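Idalina Gouveia types fast, and loud. When she picks up my call it's a little after four in the afternoon her time, and for the first minute I mostly hear keys. "Sorry, finishing a sentence," she says. "If I stop in the middle I lose it."

The sentence is going into a Citen, the small e-paper writing machine she has been building with her business partner, Bernardo Serrano, under the name Morberg. I've been living with a late prototype since August and I have a lot of questions, most of them coming from a good place. I love this thing. I've written more on it than I have on my laptop in the same stretch, and that includes the draft of what you're reading now.

For those who missed the first round of coverage: the Citen is a 63-key keyboard with a strip of e-paper above it, deep enough to show 14 lines of text at the default size. It has a battery, a USB-C port and a switch on the side. It doesn't have a browser, an app store or a notification of any kind. You write, and when you plug it into a computer it shows up as a drive with text files on it. I asked Gouveia how long it took to get the list of features down to that.

"Longer than it took to build it," she says, laughing. "The first one had mail. Bernardo wanted weather. We had a clock with a really beautiful face, I was so proud of the clock. Then we both started using it every day and I noticed I was checking the clock."

The clock is gone, and so is the weather. There's still a word count, tucked behind a key combination, and she says they argued about that one for most of a winter. Serrano, who joins us partway through with a mug of something, is on the side of keeping it. "I write to a count," he says. "If I can't see the number I write forever. Idalina would be happy writing forever."

What surprised me most when I unpacked it was how quick the screen is. Older e-paper writers I've tried lag behind your fingers in a way that makes you feel like you're typing in syrup. The Citen keeps up, even with my messy typing, and I wanted to know what they'd done there.

Serrano lights up at this. The trick, he explains, is that the panel only redraws the line you're on. The rest of the page stays put until you pause, and then it all gets cleaned up in one go. "You don't see the refresh because you're thinking about the next word," he says. "We had a version that cleaned up every few seconds on a timer and people hated it. They couldn't say why, they just said it was nervous. So now it waits for you."

It waits, by the way, exactly seven seconds. I timed it before the call, and he's delighted that somebody did. They tried five and it interrupted people. They tried ten and the ghosting from deleted words got ugly. I asked whether that number would be adjustable in the finished version and got two answers at once, a yes from him and a no from her.

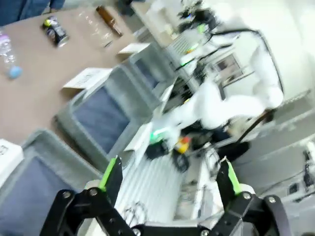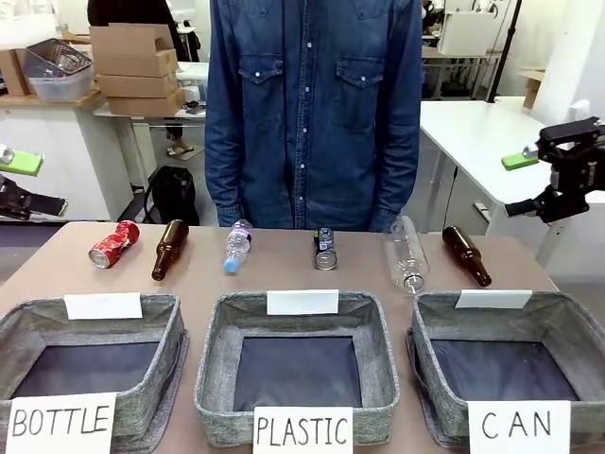

Cans and bottles laid out in a row.
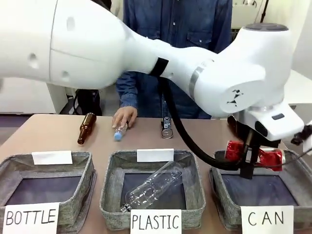
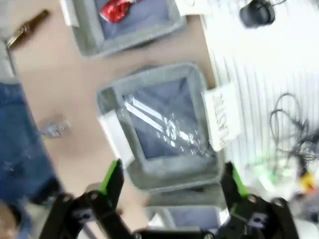 "Okay, it's adjustable," Gouveia says. "But you have to edit a text file to do it. There's a settings file on the drive, you open it, you change the number. I think that's fair. If you care enough to open the file, you've earned it."

The settings file is one of my favorite parts, and I hope they never replace it with a menu. It's plain text with comments in it, and the comments are friendly. Mine has a line explaining how to swap Caps Lock for Control, followed by "you're welcome." Gouveia wrote all of those herself, in one evening, and says she has since gotten letters about a spelling mistake in the section on margins. She's leaving it in for the people who got there first.

We spend a while on the keys. The prototype I have uses low-profile switches with a soft bump and a fairly deep sound, closer to a knock than a click. They're soldered in, and I brought up that this is going to bother some readers. It bothers me a bit! Keyboard people like to swap things.

Serrano takes it well. Sockets would have made the case thicker, he says, and they had already fought for every bit of height so that you could use it on your lap without bending your wrists. The keycaps do come off and they're a standard fit, so you can at least change those. He has a set in pale yellow that Gouveia thinks is hideous. He holds one up for me on the call, and she's right, but I'd still buy them.

Battery life I can speak to myself. I charged the prototype when it arrived and then forgot where I'd put the cable, and it was weeks before I needed to go looking. Gouveia won't give me an official figure until the final boards have been tested, and I respect that. She's more worried about the power switch, which on my unit is stiff enough that I've nearly pushed the whole thing off a table. "That's fixed," she says. "New switch, softer spring. I'm embarrassed you have the old one."

The first batch will be 1,000 units. They're being put together at Alon, a small assembly shop that took the job when larger places wanted a much bigger order, and Gouveia goes down there whenever she can. She clearly loves those trips. She talks for several minutes about the person on the line who suggested moving one screw, which let them drop a plastic bracket they'd been fighting with since spring. "I'd looked at that bracket every day," she says. "She looked at it once."

I asked about sync, since it's what readers write to me about more than anything else. There's a wireless chip on the board, switched off. Serrano would like to use it for one thing, sending a finished file to your computer with a single key. Gouveia is listening to the argument but hasn't moved. Her view is that plugging in a cable is how you know you're done for the day.

"He'll probably win," she says. "He's patient. But it's going in the settings file."

By then the typing has started up again on her end, so I ask what she's working on. A story, she says, about her grandmother's bakery in Sampaio, and it has gotten out of hand. Serrano leans in and asks her for the word count.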